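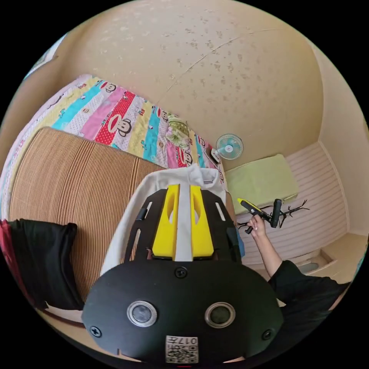
Durnell fired Sem Cuypers after 609 days in charge, and by the following Saturday's standards of logic he had been the problem all along. The team won its next match 2-0 under the assistant, won the one after that, and everyone I know who follows the club began talking about a bounce. I have my doubts about the bounce. It is like the white cloth in the picture at the top of this page, hanging in soft folds over whatever happens to be underneath it. Drape it over two wins and it looks like a manager effect. Drape it over two losses and people say the new man needs time.

The case for the bounce goes like this. A team is losing. The manager goes. The team stops losing. Fine, but a team that is losing badly enough to get its manager fired is usually at the bottom of its form, and from there most roads lead up. Durnell had hit the post four times in the last two games under Cuypers and had a penalty saved in a third. Their goalkeeper was out with a bad shoulder and the backup was 19. The goalkeeper came back for the first match of the new era. I have not heard him given any credit for it.

I went through my own notes on the league, which I have kept since I was in college and which are not science. They give me 16 midseason firings where I had enough written down to compare. In 13 of them the team picked up more points in the next five games than in the last five under the old manager. That sounds like a knockout for the other side, and a friend I told about it assumed I would drop the argument. But then I looked for teams that had hit a similar rough patch and kept their man. Most of those got better too, and by much the same amount. They just didn't get a press conference out of it.

I will grant one thing. Some managers really do lose a team. You can see it in the way a midfield stops running back, or in substitutes who take a long time getting their jackets off. Cadik had a spring like that a few years ago and I would have fired the man myself. If the players have quit on somebody, waiting for the numbers to even out is a pretty cold comfort, and a chairman who has to look at that every weekend deserves some sympathy.

Durnell wasn't that. I watched most of those games, some in person and some on a laptop with the sound off, and the players were working. They were short of a goalkeeper and they were short of a center forward, because the center forward had been sold to Feveck in August and the money had gone toward a loan payment on the new stand. Cuypers said in preseason that he needed a replacement. He was told there would be one by the end of the window. The window closed and he got a winger.

Which brings me to Godelieve Timmermans, who runs the club and who wrote a letter to season ticket holders about the change. It said the board had "acted in the interests of everyone connected with Durnell" and that results had "fallen short of our shared ambitions." I read it twice looking for the center forward. There is a paragraph thanking Van Loon for extending its shirt deal and another about parking.

I don't think Timmermans is a villain. She inherited debts she didn't run up, and she has kept the ticket prices flat while other clubs in the league have not. But a firing is a very handy thing for a board. It moves the conversation from what was bought and sold to who was standing on the touchline, and if the results pick up a little, which they were likely to do anyway, the board gets to look decisive. If they don't, there is a new man to be disappointed in. The price is a payoff that the club won't disclose and that I suspect would have covered a decent loan striker until the end of the season.

There is also the matter of what gets thrown out along with the manager. Cuypers had three teenagers training with the first team. Two of them have gone back to the youth side since he left. Maybe they weren't good enough. Interim managers don't play teenagers, though, and neither do permanent ones who know how the last man was treated, so we may not find out for a while.

The answer I usually get at this point is that soccer is a results business. I have watched 127 Durnell home games by my own count and I must have heard that phrase at every one of them. Fine. Then let's judge the people who buy the players by results too, and over the same five games we use for managers.

As I write this, Durnell has lost two in a row, both by a single goal, both with plenty of the ball and no one in the box to do anything with it. The interim has been told he will be in charge until the summer. The caller before me on the local radio phone-in last night wanted him gone by the end of the month, and the host asked him who he would like to see in the job. He said Cuypers hadn't been so bad.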